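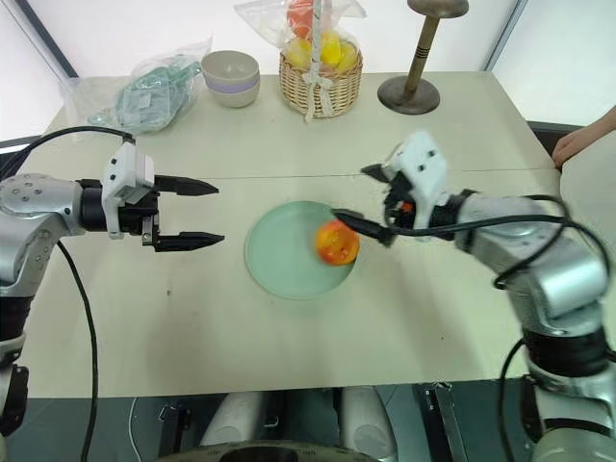 Have you ever tried to pick up a peach without squishing it? You probably do it without thinking. For a robot, it's one of the trickier jobs there is, and I know this because I spent a whole morning at a company called Okisside, watching robots learn to help out at work.

Okisside packs fruit baskets. You may have seen one at your grandma's house or in a hospital room, with a big ribbon on the front. They send out 2,000 baskets in a busy April, and for a long time every piece of fruit in every basket was picked up, looked at and tucked in by a person.

My guide was Sulastri Nasution. She started there as a packer and now she's a robot teacher. Yes, that's a real job! I asked her what a robot teacher does all day, and she laughed and said, "Mostly I move fruit from one place to another, very slowly, over and over."

So how do you teach a robot? You can't just tell it "be careful with the peaches." It doesn't know what careful means. What Sulastri does is guide two robot arms through the job while a computer remembers every move. Each arm has a gripper on the end, which is a bit like a hand with only two fingers. (Try picking up your lunch with just your thumb and one finger and you'll see how hard that is.) She does the same job again and again, with the fruit in a slightly different spot each time. After lots and lots of tries, the computer starts to work out what to do by itself.

Round things are the worst, she told me. A box sits still when you bump it. A lemon rolls away. And plates have edges, so a finger that comes in too low can bang into the rim, and one that comes in too high just pokes the top of the fruit. I tried guiding the arms myself and it took me 5 goes to get an apple off a plate. Then I dropped it on my shoe.

Now for the big question, the one my own kids asked when I got home. If robots pack the baskets, what happens to the packers?

I asked around. The robots at Okisside are only doing the first part so far, moving fruit onto plates so it can be checked. Three people used to do that, and it made their shoulders ache. Two of them have moved over to wrapping and tying the ribbons, and the third is Sulastri. She likes her new job, but she told me she misses chatting across the table. It's quieter when the other side of the table is a robot.

Not everybody there is happy about it. One packer told me he worries that the ribbons will be next, and he'd like to know before it happens and not after. I think that's fair. When a machine comes to a workplace, the people who work there know a lot about the job, and they ought to get a say. At Okisside they have a meeting every month where anyone can ask about the robots, and the boss has to answer.

Before I left I asked Sulastri if a robot could ever tie a ribbon as well as she can. She thought about it for a while.

"Ask me when you're grown up," she said – and I'm forty!

More to read
Why do robots have cameras?
A day at the Leltier bread factory
Who fixes the machines at Cabello?
How the Wakgate library sorts its books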